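# Small rooms, big choruses: our project on the Hegyi sound

For our music and media class we spent the fall following Hegyi, an indie-folk trio from Cusbridge who have no label, no manager and, as far as we could tell, no real plan. I came in knowing one song and left knowing all 17 of them, which my roommate can confirm!

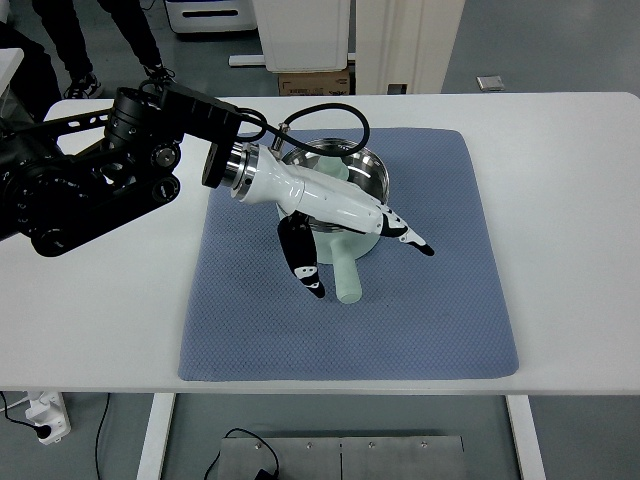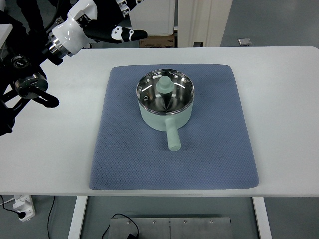

*A white table with a blue mat on it, seen in both pictures.*

**What we did.** Renato Gatchalian and I went through the trio's self-released record, *Codness*, and wrote down the tempo, key and song form of each track. We also asked listeners how they had first heard the band, and 279 people were kind enough to answer.

**What we found.** Most had come across the music through a friend's playlist - the local radio show Adard was second. The slow songs were shared far more than the fast ones, and I still can't quite explain it. The November show sold 430 tickets, a lovely number for a band that started out in a laundromat.

**What we'd change.** Our survey mostly reached people who already liked the band, so next time we would ask at other shows too.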